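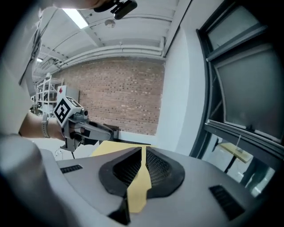 Chapter 7
The Petition and the Bus: How Small Demands Travel

By the end of this chapter you should be able to:
explain the difference between a grievance, a demand and a campaign
describe the main routes by which a complaint about a local service reaches the people who can act on it
discuss why some complaints are answered quickly and others are invited to a workshop

Key terms: grievance, demand, gatekeeper, consultation, concession, demobilisation

7.1 A route is withdrawn

One March the council at Dandolden announced that the bus serving the Kettani estate would no longer run after seven in the evening. The announcement took the form of a laminated sheet fixed to the timetable case at the terminus, on the side facing the hedge. It described the change as an improvement to the network.

The Kettani estate was built for workers at the Rendari cannery, which closed, and is now lived in largely by people who clean, guard, cook and care in other parts of town. Many of them finish work after seven. The other end of the same route, on the far side of the river at Trudton, kept its evening service in full. Trudton has a golf club and a railway station with parking.

Students meeting this case for the first time often suppose that someone sat down and decided to leave the poorer end of the line in the dark. The minutes suggest something duller. The operator had asked for a larger subsidy and the transport office had a sum to save. A table was drawn up ranking each section of each route by evening fares taken. The Kettani section came out badly, partly on account of a broken ticket machine that drivers had been asked to report and had reported. Passengers who could not pay at the machine had been waved aboard. In the table they did not exist.

We will come back to the table. For now, note that an unequal result was reached by people who could each say, with a clear conscience, that they had only filled in their column.

7.2 From grievance to demand

A grievance is a feeling that something is wrong and that somebody is to blame for it. Grievances are extremely common. Any bus queue will supply several, and most of them are over by the time the bus comes.

A demand is a grievance with an address on it. It names a thing to be done and a body that could do it. On the Kettani estate this took the better part of a month, and much of that time went on finding the address. The operator said that routes were a matter for the council. The council said that timetables were a matter for the operator. The regional transport board, when someone thought to write to it, replied with a leaflet on cycling.

This kind of circular referral has been treated by some writers as a deliberate tactic and by others as plain muddle. The distinction matters less than you might think to a person walking home along a dual carriageway. It matters a good deal to an organiser, who has to decide whether to embarrass an opponent or educate one.

The residents settled on a single sentence: restore the evening bus. There had been longer versions. An early draft also dealt with street lighting, the price of the monthly pass, the state of the shelter and the manner of one particular driver. Cutting these caused real bad feeling, some of which outlived the campaign. A short demand is easier to remember and harder to answer with half of itself, but every item struck from the list belonged to someone.

7.3 Counting heads

The petition gathered 1,325 signatures. The council thanked the petitioners and observed that some of the names came from outside the area affected. This was true. They were the names of people on the estate's Sunday visiting list, of sons and daughters who had moved away, and of a large part of the night shift at the hospital, who wanted their colleagues to turn up.

A public meeting followed in the town hall, fixed for half past seven in the evening. The reader will have spotted the difficulty. The council's officers had not, and were disappointed by the turnout, which they recorded as evidence of limited interest.

What came next is the part most often retold. Up to 200 residents walked from the estate to the town hall along the route of the missing bus, stopping at every stop. At each one they waited for as long as the old timetable said they should. The walk blocked nothing that the traffic had not already blocked, and it was very slow. Local reporters, who had shown little interest in the petition, found that they could write about a queue.

It is tempting to conclude that the walk worked and the petition failed. Be careful. The walk was organised from the petition's contact list. Without those months of knocking on doors there would have been a much smaller queue, and possibly just a few people standing near a hedge.

7.4 The offer

Within a fortnight the council offered a trial service, with one bus at nine o'clock, subject to review. This is a concession, and it was a clever one. It gave the residents something they could use and gave the council something it could take away later, when people were tired. The estate divided over whether to accept. Those who finished work at half past eight were broadly in favour. Those who finished at ten were not.

Section 7.5 follows the argument that resulted. Before reading on, work through the tasks below in pairs.

Before you read on

1. Find the latest notice of a change to a public service in your own area. Record where it was displayed and how long it took you to find it.

2. Draft a demand in 5 words or fewer. List what you had to leave out, and who might mind.

3. Imagine you work in the transport office and have been handed the fares table. Write the note you would send to your manager about the broken machine, then write the version you think would be read.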